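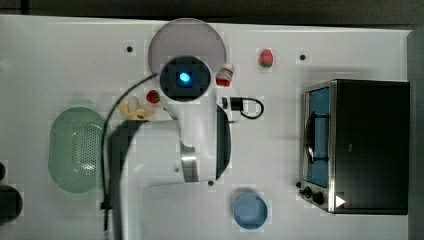

Overhead camera keeps losing the arm's own wrist: masking or retraining?

brindlefox
I'm having way too much fun with this project, so forgive the wall of text. We're running a language-conditioned policy on a single arm over a white table with toy food, a couple of bowls, a colander and a toaster oven. Perception is one overhead RGB camera feeding Nakeretti for detection, then Drakik plans the motion. When the arm is parked off to the side it's gorgeous, every object gets a box and the boxes sit still. When the arm comes over the middle of the table, the tracker drops whatever is under it and then re-registers it as a brand new object. I had a strawberry with ID 317 in one session. There are two strawberries!

So do I mask the arm out using the joint state and freeze anything underneath, or collect more occluded data and retrain the detector?

tallowgate
Mask it. You already know where the arm is, so don't make a network guess. Project the link meshes into the camera, grow the mask by 20 pixels, and tell the tracker that anything inside it is "hidden" instead of "gone". An afternoon of work if your extrinsics are decent.

kestrel_m
Disagree, or half disagree. Masks from joint state are lovely when the arm is slow. Once it's moving at any speed your image timestamp and your joint timestamp drift apart and the mask slides off the arm. Then the detector sees a strip of smeared white link on a white table and does weird things with it. Check your sync before you trust any of this.

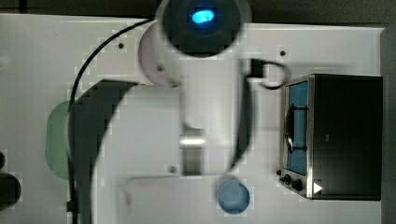 And check exposure too. If you're on auto indoors the shutter is probably much longer than you think. Fix it short, add light, and half of the "perception bug" may go away before you write a line of code.

brindlefox
Ohh, the exposure was on auto. I never touched it. Going to try that tonight, thank you!

Celeste Sequeira
Hi, I maintain the tracking module in Menon, so I'm biased, but this is exactly the case I love. Do both things in this order: lock the exposure, interpolate joint state to the image timestamp, then mask. For hidden objects keep the last pose and let the covariance grow slowly. The bit people skip is the held object. Once the gripper closes on something, its track should be attached to the tool frame and travel with it, otherwise you get a ghost at the pick location and a "new" tomato wherever the hand goes next.

tallowgate
+1 on attaching to the tool frame. I forgot that one and it bites hard.

kestrel_m
Fine, but how do you decide that it was grasped? Gripper width alone lies to you with soft toys.

Celeste Sequeira
Width plus motor current, and then a visual check once the wrist has cleared the table. If the old spot is visible and still has the object in it, detach and call it a miss.

brindlefox
Update, 2 a.m. and I should be asleep. Short exposure is in, timestamps are interpolated (they were off by 4 camera periods, yikes), masks are on, and I hacked in the attach logic. It's SO much better. I replayed about 1,000 images from the log through the new pipeline and the strawberries kept their IDs the whole way.
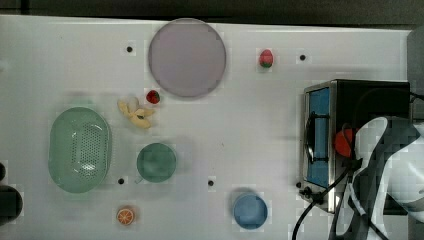
Arm over the toaster oven with the red-orange toy in the gripper, strawberries out in the open.

Remaining trouble is the oven. The window has a blue tint and Nakeretti sometimes decides there's a bowl in there. I'm tempted to draw a fixed ignore region around it, but then I can't check placement inside.

tallowgate
Ignore region for detection, separate small classifier on the window crop. Keep it dumb.

kestrel_m
I'd put a second camera looking into the door before I trained anything on that crop from above. Glad the IDs are holding though! Can you post the sync code? Clodska's driver has the same lag and I've been blaming my network switch since January.

brindlefox
Cleaning it up now. It's one ring buffer and a lerp, plus slerp for the tool pose. I'll put it in the tools section once I've taken out the swearing.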